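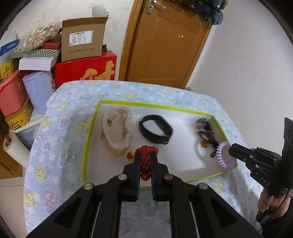 フェミ・イブラヒムさんからは、アクセサリーは一つずつ分けてしまわなければ必ずからまる、皿に全部入れるのは片づけではなくて「置いただけ」だ、というコメントをいただきました。前回の記事「引き出しをやめました」についてのコメントです。ありがとうございます。少し痛いところを言われましたので、今日はその返事も入れて、皿の話の続きを書きます。

7/3/26

まず、前回の記事を読んでいない方のために、短く説明します。私は長い間、身につける小さいものを洗面所の引き出しに入れていました。ブレスレット、髪をしばるゴム、手首につけるバンド、鎖のようなものなどです。引き出しは深くて、中は暗いです。朝、手を入れて、指でさがして、出てきたものをつけていました。つまり、選んでいるのは私ではなく、引き出しでした。

一月に、この引き出しの中のものを全部出しました。そして白い浅い皿に、よく使うものだけを入れて、テーブルの上に置くことにしました。皿のふちは明るい黄緑色です。テーブルには水色の花もようの布がかかっていますから、黄緑は合わないと言う人もいるでしょう。私は、合わないから見つけやすいと思っています。

この皿は、駅の向こうにある「サラ」という雑貨店で買いました。店の名前はSalaと書きます。日本語の「皿」と同じ音ですので、私は最初、皿の専門店だと思って入りました。中に入ったら、かばんや石けんもありました。店の人に「皿の店ではないのですか」と聞いたら、とても親切に、皿の棚まで案内してくれました。値段は1000円でした。本当は見るだけのつもりでしたが、案内してもらったあとで何も買わないで帰る勇気がありませんでした。

さて、フェミさんのコメントについてです。

からまるという意見は、そのとおりです。私の皿の中でも、暗い色のビーズの鎖がいつもからまっています。灰色っぽい結び目のところと、オレンジ色の小さいかざりがついているものです。かざりは琥珀のような色ですが、本物の琥珀かどうかは知りません。もらったものですので、調べるのも失礼な気がして、そのままにしています。

この鎖は、ほかのものとからまるのではなく、自分とからまります。一人で皿に入れておいても、たぶん同じことになるでしょう。私は前に、小さい袋に入れてみたことがあります。袋から出したら、やはりからまっていました。しかも袋に入れると、あることを忘れます。忘れたまま冬が終わりました。それで、からまっていても見えるほうがよい、というのが今の私の考えです。

分けてしまう方法も、試したことがないわけではありません。Trikeoという、中に小さい仕切りがたくさんある箱を買いました。仕切りは動かせます。最初の日はとても楽しくて、夜おそくまで仕切りを動かしていました。ブレスレットの部屋、ゴムの部屋、バンドの部屋、と決めました。同居している妹にも見せました。妹は「ホテルみたい」と言いました。

しかし10日たったころ、箱のふたの上にゴムがありました。その次に、バンドもふたの上にありました。帰ってきて疲れているとき、私はふたを開けないのです。ふたを開けて、正しい部屋をさがして、入れて、ふたを閉める。それだけのことができません。最後には、箱がただの台になりました。今、Trikeoの箱にはボタンと針と糸が入っています。裁縫はあまりしませんので、とてもきれいに分かれたままです。

こういうわけで、浅い皿にしました。ふたがない、仕切りがない、上から全部見える。手からはなせば、もう片づけが終わっています。フェミさんの言う「置いただけ」は、私にとってはちょうどよい高さの目標でした。

ただし、皿にも決まりが必要でした。何でも入れると、すぐに引き出しと同じになります。私の決まりを書いておきます。

皿に入れてよいものは、この一週間に身につけたもの。
硬貨、レシート、鍵は入れない。鍵は玄関。
重ねて下が見えなくなったら、どれかを引き出しに戻す。
テーブルで食事をするときは、皿ごと棚に移す。

最後の決まりは、あとから足しました。スープを飲んでいるとき、皿の中の髪のゴムが目に入ると、なんとなく食欲がなくなるからです。これは妹の意見ですが、私も賛成しました。

赤いブレスレットについても書きます。すきとおった赤オレンジ色の丸いビーズで、つやがあります。前は、特別な日につけるものだと思って、引き出しの奥に入れていました。ところが特別な日というものは、なかなか来ません。来ても、引き出しの奥までさがす時間がありません。皿に入れてからは、スーパーに行く日にもつけています。レジの人に「きれいな色ですね」と言われました。日本語で急にほめられると、私はいつも返事に困ります。「いえいえ」と言うべきか、「ありがとうございます」と言うべきか、考えているうちに、おつりをもらっていました。

黒いシリコンのバンドは、運動のためのものです。Haden通りの体操教室に行くときにつけます。皿に置くようになってから、教室に行く回数がふえたと書きたいのですが、ふえていません。ただ、行かなかったことを毎朝思い出すようになりました。これがよい変化かどうかは、もう少し待って判断します。

うす紫色の、くるくるした髪のゴムは、電話のコードに似ています。若い人は電話のコードを知らないかもしれません。このゴムは軽くて、すぐ皿の端のほうへ行きます。ふちに少しかかっていることもあります。落ちたら、たいていテーブルの下で見つかります。花もようの布にもうす紫の花がありますので、布の上に落ちたときのほうが、床より見つけにくいです。

皿は、テーブルの真ん中の近くに置くのがよいと思います。端に置くと、服のそでが引っかかります。私は一度、皿を全部ひっくり返して、ビーズの鎖をソファの下から出すのに昼休みを全部使いました。棒と懐中電灯が必要でした。

引き出しのほうは、今どうなっているか、という質問もありました。ニカノール・ドミンゲスさんの質問です。ニカノールさん、いつも細かいところまで読んでくださってうれしいです。引き出しには、休んでいるものが入っています。前は奥まで手を入れていましたが、今は底に明るい色の紙をしきました。それだけで、かなり見やすくなりました。紙はVaraveoの包装紙の残りです。買ったものより包装紙のほうが長く役に立っています。

もう一つ、ニカノールさんから「皿は2枚にしないのか」と聞かれました。妹の分も作ったらどうか、という意味だと思います。妹に聞いてみましたら、自分のものは自分の部屋にあるから必要ないと言いました。しかし、次の朝、私の皿の中に知らないヘアピンが入っていました。その次の朝は、リップクリームもありました。リップクリームは身につけるものでしょうか。唇につけるので、日本語では「つける」ものですが、私の決まりの「身につける」とは少しちがう気がします。妹は「つけてるよ」と言います。日本語の議論では妹に勝てませんので、この件はまだ決まっていません。

それから、部屋のほかの場所についてです。左のかべのほうに、箱や入れ物が積んであります。皿だけきれいにして、箱はどうするのか、と思う方もいるでしょう。私も毎日思います。いちばん上の段ボール箱は、ふたが開いたままです。大きいものの片づけは、小さいものとちがって、気持ちの準備が長くかかります。箱を一つ開けると、中からまた別の用事が出てくるからです。古い説明書、まだ使える封筒、返事を書いていない手紙など。私は一度、冬の服をさがすために箱を開けて、三時間あと、床にすわって昔の手紙を読んでいました。服は別の箱にありました。

小さい皿から始めたのは、その反対のことをしたかったからです。皿の片づけは、お茶が入るのを待っている間に終わります。今朝は、からまった鎖を少しだけほどきました。結び目のところを爪でおさえて、反対側を静かにゆらすと、ゆるみます。強く引いてはいけません。前に引っぱって、別のネックレスの糸を切ったことがあります。ビーズは今でも、掃除をすると時々出てきます。

鎖をもっと上手にほどく方法を知っている方がいましたら、コメントで教えてください。つまようじを使う、粉をふる、という話は読みましたが、粉のほうは、花もようの布の上でするのが少し心配です。フェミさんの方法も、よかったらもう少しくわしく知りたいです。一つずつ分けてしまって、疲れている日も本当にふたを開けますか。それとも、ふたのない入れ物でしょうか。

次は、玄関の鍵の置き場所について書く予定です。鍵は今、靴箱の上の茶わんに入れています。妹がその茶わんをさがしていますので、早めに別のものを用意しなければなりません。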